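Jetham Robotics Club
Two-Arm Cell: Set-Up Guide for Student Teams
Section 4. Bagging Task

4.1 Before you start

Read Section 3 (power and emergency stop) first. Teams that have not been signed off by Liya Mekonnen or Seidu Alhassan may not run the arms above 20 percent speed.

1. Clear the floor of the cell. Park both carriages on the rail.
2. Open the paper bag fully and stand it near the back wall, left of center. Handles up.
3. Lay the tray flat to the right of the bag. A slight angle is acceptable.
4. Place the pastries on the tray in a mix of shapes.
5. Turn on both arms and check the indicator lights.
6. Home the left arm, then the right. Do not home both at once.

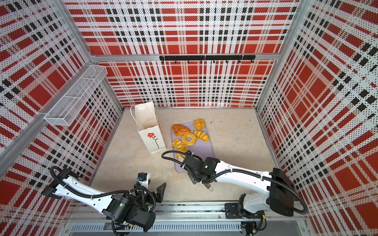

Fig. 4-1. Bag, tray and both arms, overhead view.

Note: The wall basket and hook bar are not used in this task. Leave them empty.

CAUTION: Check cable slack at the wrist before moving a carriage. A cable that catches on the rail can pull out the camera connector.

4.2 Setting the grip

1. Select the wrist camera of the arm you are setting.
2. Lower the gripper over one piece and stop with the fingertips clear of the tray.
3. Set the finger gap. Start at 88 on the slider (0 is closed, 100 is fully open).
4. Close in steps of 2 until the piece is held. Save the value under the name of the shape.
5. Repeat for each shape. Flat pieces and rings need separate values.

Note: Values saved before the finger change in September are not valid. Delete them.

4.3 Checking the wrist view

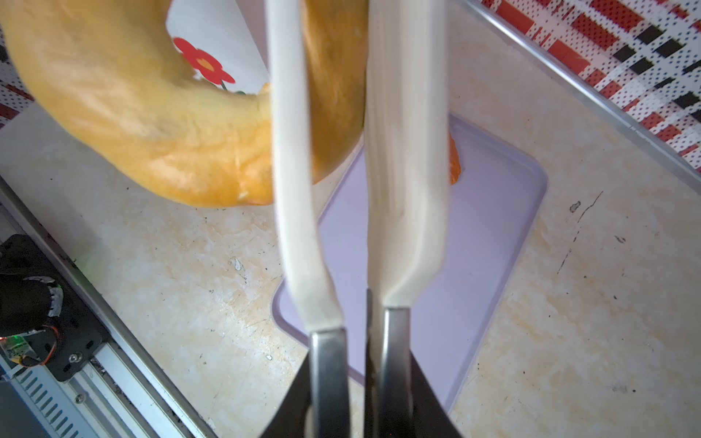
Camera exposure must be set by hand, and the same value must be used for every run in a set. Auto exposure shifts when a finger passes close to the lens, and Masaru Miyazaki's detection script then loses the tray edge. Large objects near the lens are a second source of error. With the ring this close, the red flower on the white panel shows through its hole, and the script may count the flower as part of the piece. Draw the mask along the outer edge of the ring and turn on "ignore interior." Save the mask with the grip value.

CAUTION: Do not reach into the cell to straighten a piece while the arms are enabled. Press stop, wait for the carriages to lock, then reach in.

4.4 Faults

Tray not found: Clean the countertop and run the check again.
Piece slips on lift: Close the gap by one more step.
Bag tips over: Raise the approach height. Do not tape the bag down; this is not allowed under the Grindside rules.

Report other faults to Gifty Gyamfi.

Section last revised Jan 4, 2019.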